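Preguntas frecuentes sobre el banco de muestras Prevadov

Actualizado el 15 oct 2024

¿Qué contiene el banco?
Alícuotas de plasma, ADN genómico y ARN total de 1,980 participantes adultos con artritis reumatoide en tratamiento biológico. De cada participante se conservan dos extracciones: la basal y la del primer control clínico.

¿Quién puede solicitar material?
Grupos de investigación con proyecto aprobado por un comité de ética acreditado. Las empresas pueden presentar solicitudes en las mismas condiciones, con un convenio de transferencia de material firmado antes del envío.

¿Qué datos clínicos acompañan a las muestras?
Edad, sexo, fármaco y dosis, actividad de la enfermedad en cada visita, autoanticuerpos y motivo de suspensión, si lo hubo. El diccionario completo incluye 81 variables y se descarga desde el portal Firia sin necesidad de registro.

¿Se entregan datos identificativos?
No. Las muestras llevan un código doble y la tabla de correspondencia permanece en el centro de reclutamiento. El solicitante se compromete por escrito a no intentar la reidentificación.

¿Cómo se conserva el material?
El plasma y el ARN, a −80 °C; el ADN, a −20 °C. El número de ciclos de congelación y descongelación figura en la ficha de cada alícuota. No se distribuye plasma con más de dos ciclos.

¿Puedo pedir datos de secuenciación sin pedir muestras?
Sí. Los genotipos y las matrices de expresión se solicitan con el formulario Muriithi. Los ficheros FASTQ requieren una justificación adicional y solo se analizan dentro del entorno seguro Zukham, del que no se permite exportar datos individuales.

¿Cómo se corrige el efecto de lote?
Las matrices se entregan normalizadas y sin corregir. La variable de lote se incluye en los metadatos para que cada grupo aplique el modelo que considere adecuado.

¿Qué ocurre si un participante retira su consentimiento?
Se notifica el código afectado a todos los receptores. El material sobrante debe destruirse y el certificado correspondiente se remite al banco. Los resultados ya publicados no se modifican.

¿Debo devolver los resultados?
Sí, en forma de datos procesados y con la descripción del método. Puede pedirse un periodo de reserva hasta la publicación.

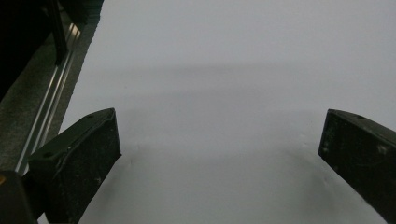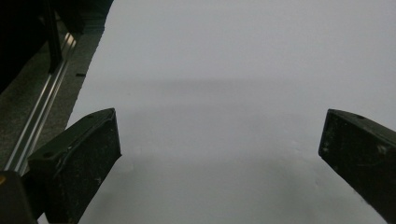
Superficie blanca y lisa, sin texto impreso, en ambas imágenes.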